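Branedo Well Water Kit: Set-Up Guide
Section 2. Collecting and Storing the Sample
Revised 14/12/2019

This section applies to private wells with a pressure tank. For shared wells on the Drustalville line, use the Parisi supplement.

Before you start

1. Turn off any softener or set it to bypass.
2. Remove the aerator and any hose or splash guard from the cold tap.
3. Wash your hands and dry them on a paper towel.
4. Fill in the label before you open a tube. Ink does not hold on a damp label.

Note: Do not sample from a swivel faucet or a tap with a leaking stem. An outdoor tap may be used if it is on the house side of the pressure tank.

Leave the caps on until the tap has been flushed.

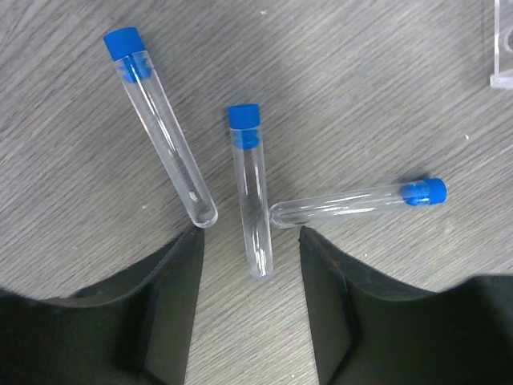

A reader in Zistmont asks whether the tubes can be boiled and used again for the spring test. They cannot. Boiling can change the fit of the cap, and residue from the first test will affect the hardness reading. Order a refill pack.

Flushing and filling

5. Run the cold water until its temperature is steady. If the well has not been used overnight, allow extra time for the pump to cycle.
6. Reduce the flow to a thin, smooth stream.
7. Open one tube. Hold the cap in your free hand with the inside facing down.
8. Fill to the 40 ml mark and close the tube at once.
9. Turn the tube over two times. Do not shake.

Caution: The iron tube contains a small amount of acid. Do not rinse it or let it overflow. If the acid touches skin, flush with plenty of water.

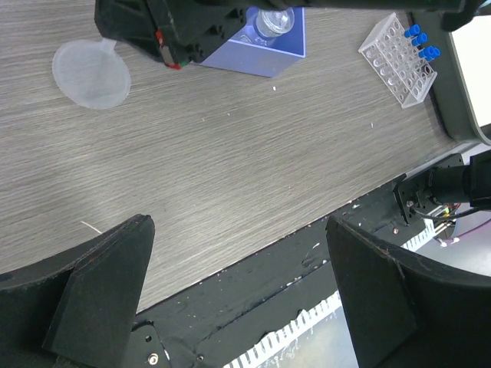 Chlorine must be read first, at the tap. The color begins to fade as soon as the reagent dissolves, and a late reading will be low. Choose a level surface with even light and wipe it down, including the rim. White flecks like those on the dark edge along the tabletop are easily picked up by a wet cap and will cloud a turbidity reading. Hold the tube against the white side of the color card and read from the front.

Storage and shipping

10. Place the nitrate and hardness tubes in the refrigerator. Do not freeze.
11. Ship them within 24 hours of filling. In December, use the insulated mailer.

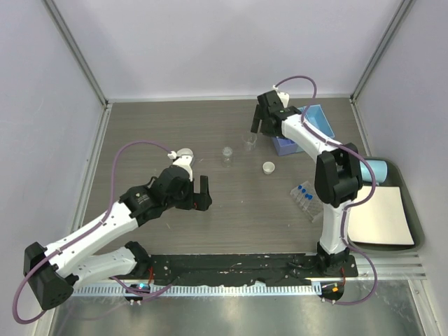 Does the time start at the first tube or the last? came in as a question from another owner. It starts at the first tube filled. Write that time on the form, even if the remaining tubes were filled later the same day.

12. Turn the softener back on and refit the aerator.

If a tube leaks in transit, the lab will reject that test only. The other results are reported as usual.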